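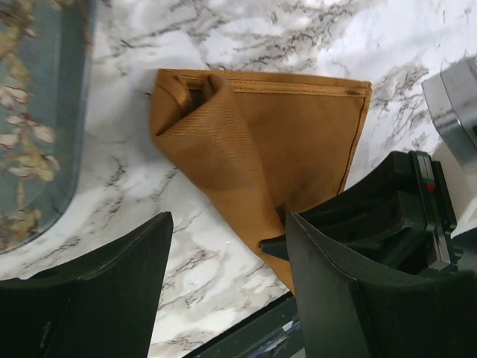 Ludside compares two fingertip sets on its tabletop bench

ALVILLE, 2 Jun 2020. Ludside, a small automation shop in Alville, has begun a side-by-side trial of gripper fingertips and wrist cameras on its two-arm tabletop bench. The work is meant to settle which parts go into the next build of Jirero, the company's kit for handling household items.

Two fingertip sets are under test. The first is the long tapered finger the shop has used up to now. The second has the same outline but a softer face, and was molded by Cervantes, a supplier of rubber and urethane parts. Each set will go through 100 trials with cloth and 100 trials with tableware under the same controller settings. An operator drives both arms for the whole of each trial.

Cloth is the harder of the two tests, according to Sarahí Barrera, who runs the bench. A finger that closes too high over a fold picks up one layer and leaves the other behind. One that closes too low presses on the table and stalls the motor.

"With a mug you either have it or you don't," Barrera said. "With a cloth you can have hold of the wrong part and not find out until the arm is halfway across the table."

The cloth used is a brown twill with a stitched hem. Barrera's group picked it for the hem, where the fabric is thicker and the fingers have an edge to close on. Grasps on the hem and grasps on the flat panel are logged separately. A trial is scored as a miss if the cloth slips after the arm begins to lift, even if the operator recovers it on a second try.

Camera placement is the other question. The shop is running a small camera at the wrist together with a fixed one that covers the full tabletop. The wrist view gives fine detail of the weave and the fold close to the fingers, but the fingers themselves take up the lower corners of the picture, and the other arm can cover part of the cloth when the two work close together. The fixed view keeps both arms in sight and says little about what is under a fingertip.

Mandla Adams, who wrote the logging software, said the two streams are stamped from one clock and stored with the joint positions. Earlier recordings used separate clocks, and the drift made it hard to match a slip to the motor current at the same moment. Those recordings will be left out of the comparison.

Tableware trials use a tray, a plate and cups. One arm holds a cup while the other works on the cloth, and the two grippers are often brought close together over the middle of the table. The controller slows both arms when the distance between the wrists drops below a set limit. Faustino Bermúdez, the controls engineer, has tried 4 values for that limit and kept the second smallest. Larger values made the operators wait, he said, and the smallest let the wrist housings touch.

Cable routing has changed as well. The cable on each arm is now clipped along the outside, with a free loop above the forearm so that the wrist can turn without pulling on the connector. Bermúdez said the loop must be kept short enough to stay off the items on the table, and that its length is still being adjusted. 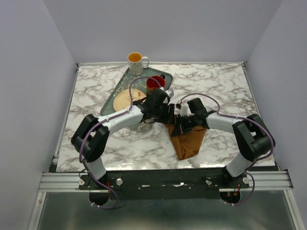

Schedule and open items

Cloth trials with the current fingers come first, followed by the Cervantes set. Fingers are to be changed by the same person each time, and the grippers are zeroed again after every change. Tableware trials follow in the same order. Ludside expects to have scores for both sets in July.

Three points are still open: the grip force limit for thin-walled cups, the angle of the wrist camera, and how far the tabletop glare affects the fixed view. Conceição Rebelo, who is handling the camera work, wants to try a lower exposure before any change is made to the lights. A matte table cover was considered and put aside for now, as it would alter how the cloth slides.

Ludside has not said what the Jirero kit will cost. The scoring sheet and the finger drawings will be sent to Cervantes once the last tableware trials are logged.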